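Is oiling a wooden worktop worth the bother?

Home & Garden > Kitchens > Worktops and tables

tealeaf_tom
2/20/21

Moved into a place in Prulutcombe with wooden tops all through the kitchen and a big table to match. The previous lot left a tin of Fomier hard oil under the sink with a note saying three coats a year, no excuses. I've done one coat. It took a whole evening, stank the place out, and I can't see any difference. 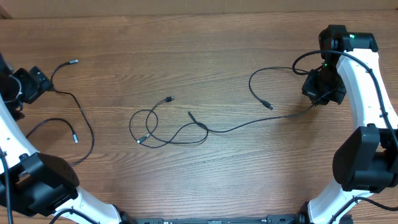 So before I give up another evening, does the oil do anything, or is it one of those jobs people do because the tin says so? The tin would say that, wouldn't it. They sell the tin.

gravelpath
It does something. Wood with no finish drinks up whatever you spill on it. Leave a wet mug on bare beech overnight and you'll get a ring you won't shift with a cloth.

Three times a year is too much though. I do mine every April and that's the lot.

mrs_ottershaw
Have to disagree with gravelpath. Round the sink once a year is nowhere near enough. Ours went black along the back of the tap in the second winter and we had to sand it right down. Away from the sink, fair enough, do what you like.

tealeaf_tom
But was that lack of oil, or was it water sitting behind the tap for two winters? I'd have thought any finish would give up in the end if nobody wiped it.

mrs_ottershaw
I wiped it. Thank you.

plinth
Tom has a point, even if he put it badly. Most black marks I've seen were a leaking tap or a bad seal. You can oil till you're blue in the face and it won't fix a drip. Check the silicone first.

As for the Fomier stuff, it's fine. So is the cheap one. I paid Nwosu 900 quid to fit my tops and their fitter used something out of an unmarked bottle. Still going.

bracken77
Does anyone have any proof that the dear oil lasts longer? I keep seeing the same advert in the Kurier, "20 years of protection". Protection from what? And how would they know, if you're meant to put more on every few months?

gravelpath
No proof, just what I've seen on my own. Do the water test. Put a few drops on the wood and leave it ten minutes. If it beads up, leave it alone. If it soaks in and goes dark, oil it. Costs nothing.

tealeaf_tom
Right, did the water test. Beaded up on the table, soaked in by the sink. So I suppose I'm doing a strip by the sink and ignoring the rest, note or no note.

plinth
Go over it lightly with 200 grit first, with the grain, and wipe the dust off. Thin coat. Everyone puts too much on and then moans that it's sticky.

And lay the rags out flat outside to dry before you bin them. Oily rags in a heap can catch fire on their own.

bracken77
Is that real? I always took it for a scare story.

plinth
It's real. Read the back of the tin. It's the one bit I'd believe.

mrs_ottershaw
For the record it wasn't the silicone either, we'd had it redone that summer. I'd still do the sink end 2 or 3 times a year.

gravelpath
We'll have to differ on that one.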